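Subject: Re: [handheld-wg] draft rules for shared tables, second pass
Date: October 31, 2022

Sorry for the slow reply, been moving benches all week. Answers inline, quoting only the bits I have opinions on. Rest is fine by me, ship it.

> 1. Every station runs a marker check before the first take of the
> session. If the cube is lost at any point in the check, the session
> does not start.

Agree with the intent, the wording is too strict. "Lost at any point" means one dropped detection kills a morning. We tried it like that at Ljungberg and people just stopped logging the check, so now you have no data AND a rule. Suggest: 4 slow approaches, cube found in all 4, and "found" means a solved pose at the start and the end of each approach. Gaps in the middle get written down but don't block.

Also please say which print. The Drodico sheets and the ones out of Vedix have a different white border and I've seen both stuck on the same cube. One sheet per cube. No mixing. Put that in bold.

> 2. Sessions are closed at 1,000 takes or end of day, whichever comes
> first, and the check is repeated before the next one opens.

Fine. Add "or any time the tool is dropped or a jaw pad is swapped". Obvious but it's not in there and somebody will argue.

> 3. Hands. Only the operator's hands may be in the work area during
> a take. A second person may reset objects between takes.

This is the one I actually care about. The rule as written covers the take and says nothing on who calls it. At Rustent the operator says "clear" and the resetter says "clear" back, then the trigger goes. Takes no time. Without the second "clear" you get a hand still going for the object while the jaws are already on their way in. Nothing bad happens with a hand held gripper, you're not going to lose a finger, but then we copy the same habits over to the arm cells and there it matters a lot. So same words in both places, please. I would write it:

3a. Resetter enters only after the operator says "stop".
3b. Resetter says "clear" when both hands are off the table.
3c. Operator repeats it, then starts.

And a take with a second hand in it gets flagged, not deleted. We keep going round on this. Flag it. Somebody downstream can throw it out.

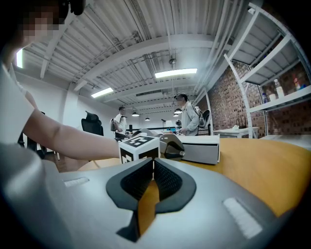
Rule 3 needs to say where the limit is, beacuse "work area" means something different on every bench. My vote is a fixed keep-out measured from the marker, taped on the table, same size at all sites. A hand this near the cube, with the black jaw pads lined up on it, is well inside by anyone's measure and should be a flagged take under 3, no discussion. Tape also settles the clutter question, the gray-and-white shell thing next to the cube is either inside the line and on the object list or it goes somewhere else.

> 4. Bystanders. Persons not taking part should be kept out of view
> where possible.

"Where possible" is doing all the work here. In a shared office it is never possible, people come in with their backpacks on and stand by their desks, that's what the room is for. I'd drop the sentence and replace it with two things we can do:

- sign on the door while a session is open
- faces blurred before anything leaves the site, operators and resetters too, no exceptions for "but I consented"

The second one has to happen on the local machine. Not after upload.

> 5. Labels on the tool housing must not obstruct the jaws.

Ok. Also ask that they're flat and don't get moved once a session is open. If one peels, replace it and note it in the log.

> 6. Each site names 2 people who can sign off a station.

Ok with me. 2 is enough as long as they're not always out on the same days.

Missing from the draft alltogether: lighting. Doesn't have to be a number. Just "same ceiling lights on for the check and for the takes". We had a whole session where the check was done with everything on and then somebody killed half the panels. Spent ages blaming the lens.

If no one objects I'll fold 1, 3 and 4 into the text and send a clean copy in November. Shout before then, I don't want to do a third pass on the hands thing.

Sent between two meetings, excuse typos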